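Packing small things for the post (and what I do with all the leftover cardboard)

I've been sending bits and pieces out from our spare room in Melevthorpe for 9 years now, mostly sewing notions and refill packs, and people keep asking how I get them through the letterbox in one piece. So I've finally written it all down in one go. It's a bit of a ramble, sorry!

Start with the surface. I used to pack straight onto the dining table and it was a nightmare, tape stuck to the varnish and scratches from the scissors. Now I always work on a big opened-out box. When it gets tatty it goes in the recycling and I start on the next one.
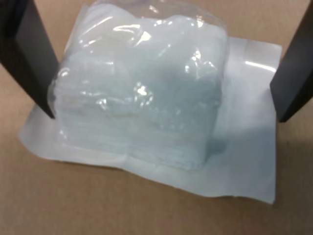
A clear bag on white paper, with cardboard underneath.

Clear bags are my favourite for anything small. You can check what's in them without opening them, and so can whoever gets them. Press the air out gently with the flat of your hand before you seal, starting at the bottom and working up. If you squash from the middle you'll pop the seam (I've done it, and was finding beads in the carpet until December). I buy my bags in packs of 300, which sounds mad, but they keep for ages in a shoebox with the lid on.

My friend Huệ Tạ puts me to shame with her labels. She writes them before she fills the bag, so the pen glides over a nice flat surface, and she lets the ink dry while she makes the tea. I used to write mine last, over all the lumps, and the postman must have thought a spider had done it.

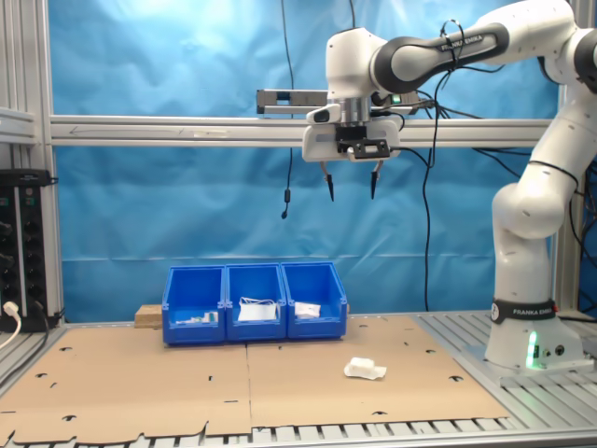 Tape next! Fold the end under every single time, just a little tab, and you'll never pick at it with your thumbnail again. For brown paper tape, a damp sponge in a saucer beats licking it. And don't drown it, or the glue slides about and the flap lifts overnight.

When you're opening out a box, slit the glued join first and leave the corners alone. Run a butter knife down the inside of the seam and it'll usually come away in one long piece. Then bend the folds backwards once so it stays down. 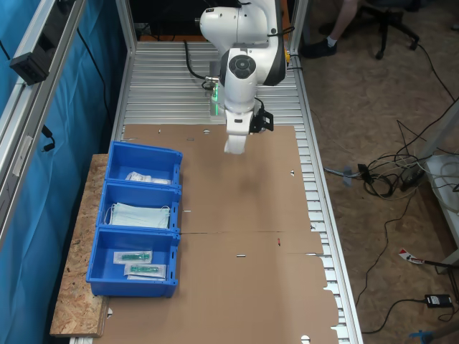

A big box opened out flat, fold lines and all.

Soft things are easy, and I wish I sold more of them. Mitra Mazandarani down the road sends wadding and cushion pads, and her trick is to keep them flat and never roll them, as they spring back and burst the envelope. She slides a stiff bit of card behind each one too.

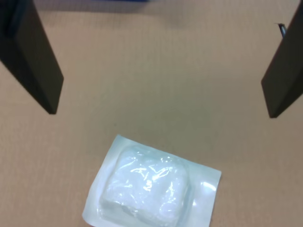

Soft and puffy, in a sealed white pouch.

Leave yourself a finger's width of space all the way round inside the envelope. Weigh everything after it's sealed, label and all, and keep the kitchen scales away from the kettle, because mine go funny with the steam. I do my post run at 4, so anything not taped up by then waits till the morning.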